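Stop Quoting Me the Rent Without the Rest

1 Jun 2024

I've been looking for a small office for my bookkeeping business since September, and I have a complaint to make about the way this town advertises commercial space.

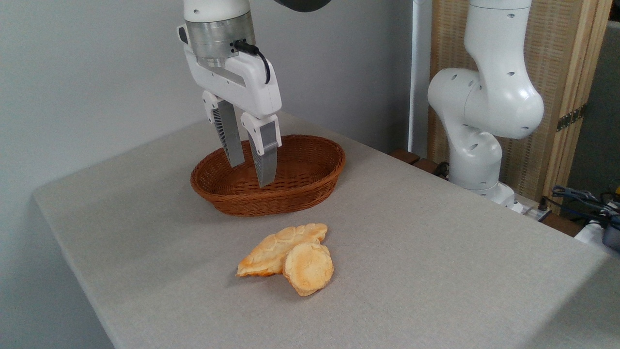
It's the extras. You see a listing at a price you can live with, you call, you drive over in your good shoes, and then on the way out the door somebody mentions that the rent is "triple net." If you've never leased anything bigger than an apartment, that means you also pay a share of the property taxes, the building insurance and the upkeep (the three nets, get it?). On the place I saw over on Fairweather, that came to another $500 a month. On a space of 1,000 square feet! I'd have saved us all a trip if they had put it in the ad.

My friend Maxine Waaka leases out a couple of buildings in Hunarden and she thinks I'm being a baby about it. Her argument is that the number changes every year, the county sends the tax bill when it feels like it, and if she prints a figure and it goes up, tenants wave the ad in her face. Okay, fair. I've waved an ad or two. But she has last year's bills in a drawer. Print last year's number and write "last year" next to it. I'm a grown woman, I know taxes go up.

And while I'm at it, square footage. Did you know you can be charged for part of the lobby? I didn't. There's the space you can use and there's the space you pay for, and in one building I toured the second was some 40 percent bigger than the first. I paced it off twice, heel to toe, with the agent standing there looking at his phone. He said it was the hallways and the restrooms. Those must be some restrooms.

My sister Tamsin says just rent a desk in one of those shared places and be done with it. I tried that for 2 months. I do people's taxes! I can't be reading somebody's income out loud next to a guy selling protein bars over speakerphone.

What I'd like is pretty simple. Put the whole monthly cost in the listing, rent plus the extras plus whatever you charge for parking. Say how much of the footage has my actual door on it. If the heat goes off at six in the evening, tell me, because tax season doesn't go home at six. I don't think any of this would scare people off. It might scare off the ones who were going to walk away at the signing anyway, and you'd get your afternoon back.

I did finally see one listing done right, a second-floor place near the Hunarden post office, with every charge spelled out down to the trash pickup. It wasn't cheap. I called anyway, and it was already gone.

Kylie Rakena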